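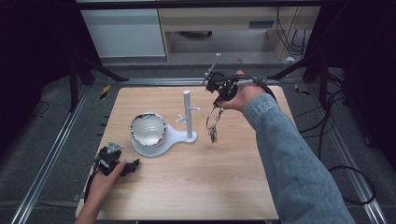

Trivdale, 16/04/2025

Keys are horrible. Ask anyone who writes perception code. A mug you can model, a bowl you can model, even a shiny rim you can more or less live with if the lighting behaves. A bunch of keys on a ring is a different shape every time it moves, and it moves whenever you do.

So what do we do, as a field? We throw a bigger network at it. More demonstrations, more parameters, fingers crossed. My complaint is with the order of things. We're spending money on the policy and pennies on the tooling, and the tooling is where the runs go wrong.

Take timing. Two hand-held grippers, two streams, each with its own clock. Last December Ursina Lanz sat down with 100 of our recordings and found 16 where left and right had drifted apart by 30 milliseconds or worse. Doesn't sound like much. Try hanging something that swings on a short peg with your eyes and your hands disagreeing by that much. The network learnt it perfectly well, mind you. It learnt to be late.

No model fixes that. A decent sync check does, and ours took her 6 days to write. Finlay Rutherford had been tuning the planner for months by then, adding pauses, slowing the approach, all of it to cover for bad timestamps. Good work, wrong place.

Same story with replay. At Kvam they have a viewer that scrubs both hands together, with gripper width plotted underneath. Ugly thing, grey on grey. I'd swap half our compute for it. You can see a bad grasp in seconds, where we were opening files one by one and squinting at teh numbers.

The usual answer, and Veronika Bühler has put it to me more than once, is that scale washes this out. Collect enough and the odd bad run stops mattering. Maybe for random noise. A clock offset isn't random, it leans the same way all session, and more of it is just more of it.

She's right that tools don't win papers. Fine. But people applying for money this year should put a line in for them, a proper one, with a name against it. And funders should ask to see the replay viewer before they ask to see the demo. I would start with the keys, becuase keys show up every fault you've got.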